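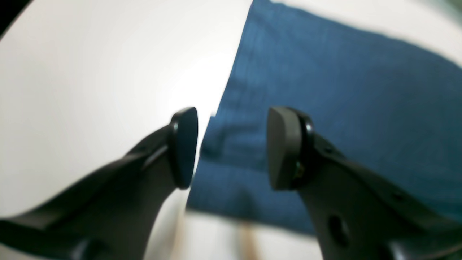

Salted butter should be labelled with its salt content on the front of the pack, in figures large enough to read at arm's length. At present the word "salted" covers too much. I weighed and tasted 31 blocks over the winter, and the saltiest had more than twice the salt of the mildest. Both said "salted" and nothing else on the front.

The usual objection, put to me by Zakhar Shevchuk at the Moodley creamery, is that the figure is already on the back. It is – in the nutrition table, per 100 g, in small grey type. A baker working from a recipe wants it before the block is in the basket.

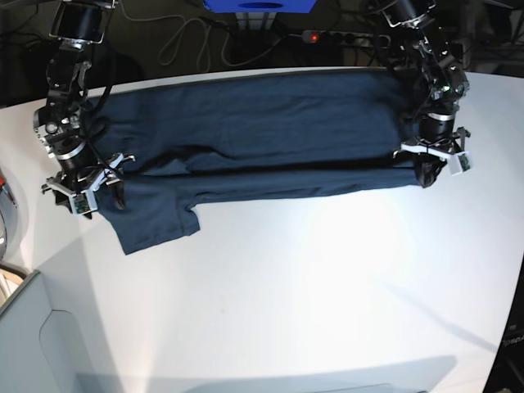 Should cooks simply buy unsalted and add their own? For pastry, they should. For the table it works badly, as salt stirred into finished butter stays in grains, whereas salt worked in at the churn dissolves in the small amount of water left in the butter.

Fumano has printed the percentage beside the weight since December. Its packs are no uglier for it, and the change needed one new printing plate. Larger dairies could do the same when they next reorder wrappers.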